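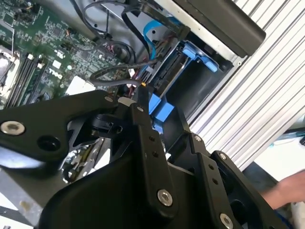 LOCAL NEWS | Reuse & Recycling

Home News Business Schools Opinion

2 min read

Old office PCs get a second look, but the savings are still on paper

19th March

Perkari, the refurbishing outfit that took over the Petridis building, says it can keep 1,523 retired office computers out of the shredder by taking them apart piece by piece. The county is paying for the first 18 months. Whether it gets its money back is another matter.

The pitch is simple enough. Memory, drives and power supplies come out, get tested and go back on sale. What can't be sold goes to Hellari for scrap. Many of the machines are desktop towers like the open one with the Dell board, its black memory slots and blue drive latches in easy reach.

Easy reach doesn't mean easy money. Perkari puts the work at about 15 minutes a tower, a figure that leaves out testing, wiping drives and finding a buyer. Asked what a used power supply brings in, manager Maribeth Galang said prices "move around a lot" and declined to give a number. 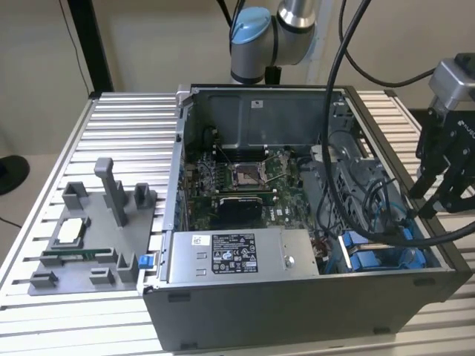 What happens to the processors

Processors are where the resale money is supposed to be. On the tower lying on its side on the slatted table, the socket is empty and the lever is up, with the power supply still in the case. Perkari would not say how many processors it has sold so far.

Falletti, which lost out on the contract, had offered to haul everything away for a flat fee. Its bid promised no resale income at all, and the county called that a weakness.

Galang says a full accounting will be ready in April. The county has asked for five earlier reports and received two.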